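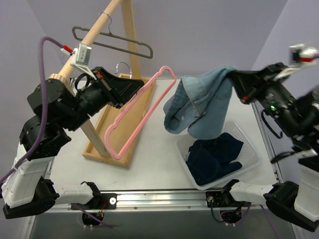 Issue 15

Log the pauses

Most of the software argument in our field is about which model to put on the arms. I think we should spend more of it on something duller, namely what the controller writes down when the arms are not moving much.

Take putting clothes on hangers. A gripper holds a denim shirt by one corner, and the rest of the shirt falls into folds that no planner asked for. The other arm has its fingers over the tray where a pink hanger lies. At that moment the joint angles are known very well and the shape of the shirt is hardly known at all. Whatever the software does next depends on the second of those, and our logs are full of the first.

We run two arms on a stack called Prendau, with Wino as the tool for replaying logs. Over the winter we went through 3,000 recorded attempts to find out where time was going. I had expected bad grasps. There were plenty of those, but the larger share of lost time was waiting. One arm would stop and the other would carry on for a moment and then stop too. The log said "hold" and gave a timestamp. It did not say which process had asked for the hold, or what it was waiting to hear.

A hold can mean several things. The perception node may have dropped its confidence in a cloth corner. The planner may have found no path that kept the two wrists apart. A watchdog may have seen a late message from a wrist camera and done its job. These need different repairs, and in our records they looked the same. We spent a month tuning the grasp network for a fault that lived in the message queue.

The change we made was small. Every hold now carries the name of the node that raised it, the condition that would release it, and the last input that node used. It took one person 2 days to write and most of a week to get every module to obey. The files got bigger. I have heard that given as a reason not to do it, usually by people who store every camera stream at full rate and never look at half of them.

There is a better objection, made to me at a workshop in Erkska. If the policy is learned from end to end, there is no planner to name and no condition to report. The arm slows down because the network's output got smaller. I accept that. But even then there is ordinary code around the network: action buffers, rate limiters, collision checks, time-outs. The Liang controller we tested in November had a learned policy at its centre and a great deal of plain code wrapped round it, and the plain code raised holds like any other. A team can at least label those, and then whatever is left over belongs to the network.

I would also like the people who write benchmarks to ask for this. A success rate over 4,000 trials tells me how often the shirt ended up on the hanger. It does not tell me whether two systems with the same score are failing for the same reason, and that is what I need to know before I copy either of them - or before I tell a student to spend a year improving one.

We still have one kind of hold with no name attached. It comes up when both arms ask for the same space within a single control tick, and the arbiter throws one request away before the logger sees it. That fix is next on the list.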